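3. データ収集

3.1 収集装置

本研究では、ロボット本体を用いずに把持動作の教示データを得るため、手持ち型のグリッパ装置を使用した。装置は平行に開閉する2本の指と、指の根元の上方に固定した広角カメラからなり、操作者は握り部のレバーによって指の開き幅を連続的に調整する。カメラの視野には常に左右の指先が入るように取り付け角度を決めた。この配置により、指先と対象物との相対的な位置が画像の中に直接に現れるため、外部の計測装置を作業場所に設置する必要がない。以下、この装置をTunlowと呼ぶ。

開き幅は、指の側面に設けた目印からではなく、レバーの軸に取り付けたエンコーダから取得した。予備実験では目印による推定も試みたが、指が物体の影に入った場合に値が不安定になることが観察されたので、最終的にこの方法は採用しなかった。手先の姿勢は、画像列と慣性センサの値を統合する自己位置推定により求めた。推定が途中で失われた試行は、再収集の対象とした。

3.2 課題の設定

対象とした課題は、食卓上の食具の整列である。操作者は、卓上に任意の向きで置かれた食具を一つずつ把持し、指定された配置に並べる。食具は薄く細長く、把持に適した高さが限られており、さらに隣り合う物体との間隔が狭い。このため、カップや箱のような物体を対象とした従来の課題と比較して、指の進入位置の誤差に対する許容が小さいと考えられる。

配置の指定は、食具の種類と相対的な関係のみによって与えた。例えば「フォークとナイフを平行に並べ、その奥に箸を横向きに置く」という指示であり、絶対的な座標は与えていない。操作者ごとの配置のばらつきは、除去すべき雑音とはみなさず、方策が学習すべき分布の一部として扱った。

卓上には、課題に直接関係しない物体も置いた。これは、学習した方策が背景の単純さに依存することを避けるためである。特に透明または半透明の容器は、卓面の色や周囲の反射が表面に重なって見えるため、物体の境界の推定を難しくする。我々はこのような容器を意図的に含め、その位置を場面ごとに変更した。

3.3 収集手順

初期配置の異なる場面を84種類用意し、このうち40種類では、卓上に半透明の容器を含めた。各場面について30回の教示を行い、合計2520回の教示を得た。場面の順序は操作者ごとに無作為とし、同じ場面の教示が連続しないようにした。

教示の開始時には、指を開いた状態で卓面の上方に装置を保持し、すべての対象物が視野に入ることを確認してから記録を始めた。終了は操作者自身が判断し、レバーを全開にして短時間静止することにより示した。この静止区間は後処理において自動的に検出し、学習データからは除いた。

収集は、Tiedemannと名付けた室内環境と、より照明条件の変動が大きいGrasalthorpeの2か所で行った。前者では天井照明のみを使用し、後者では窓からの光を遮らなかった。両者の卓の高さは同一であるが、周囲の家具の配置は統一していない。評価用の場面は両方の場所から選び、学習用の場面と重複しないようにした。

3.4 画像に現れる特徴と注釈

手先に固定した視点では、対象物の一部が視野の外に出ることがしばしばある。図3に、収集した画像の例を示す。フォークとナイフは左右の指の間に並び、その奥に2本の箸が横たわっている。フォークとナイフの柄は画像の下端で途切れており、全長を観測することはできない。したがって、1枚の画像のみから把持に適した柄上の位置を決定することは困難であり、直前の数フレームを方策の入力に含める必要がある。
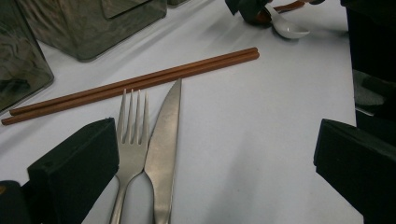

図3 手持ち型グリッパのカメラから得た画像の例。白い卓面上のフォーク、ナイフおよび箸。左上はガラスの容器。

また、金属製の食具では表面の反射が視点とともに変化する。我々の観察では、刃の面が卓面に近い明るさになる区間があり、この区間では輪郭に基づく領域分割の精度が低下した。一方、卓面に落ちる影は比較的安定しており、物体と卓面との接触を示す手がかりとして有効である可能性がある。この点については5章で改めて検討する。

注釈は、各教示から等間隔に選んだ画像に対して、対象となる食具の領域と種類を付与した。箸は2本を一組として扱い、個別の識別番号を与えなかった。2本が接近している場合に、画像上でどちらの箸であるかを時間方向に一貫して対応付けることが難しかったためである。しかし、この扱いには問題も残る。把持の際に一方だけが指の間に入った場合、組としての注釈では失敗の種類を区別することができない。そこで、把持が生じた時刻については、指の間にある箸の本数を別の項目として記録した。

背景の物体には種類の注釈を付与せず、半透明の容器についてのみ領域を付与した。この領域は学習には使用せず、4章の評価において、容器との距離と把持誤差との関係を調べる目的に限って使用する。

3.5 データの前処理

得られた画像列は、エンコーダの時刻に合わせて再標本化した。カメラとエンコーダの間の時間のずれは、レバーを速く開閉する較正動作を各収集の最初に行い、画像中の指の動きと開き幅の変化との相互相関を最大にする値として推定した。推定値は収集の途中でほとんど変化しなかったので、一つの収集の中では一定とみなした。

行動の表現には、現在の手先座標系を基準とした相対姿勢と、開き幅の目標値を用いた。絶対座標を用いないことにより、二つの収集場所の間で座標系をそろえる手続きは不要となる。比較手法であるSidleyについても、同一の前処理を適用した。ただし、Sidleyは単一の画像を入力とする構成であるため、過去のフレームは与えていない。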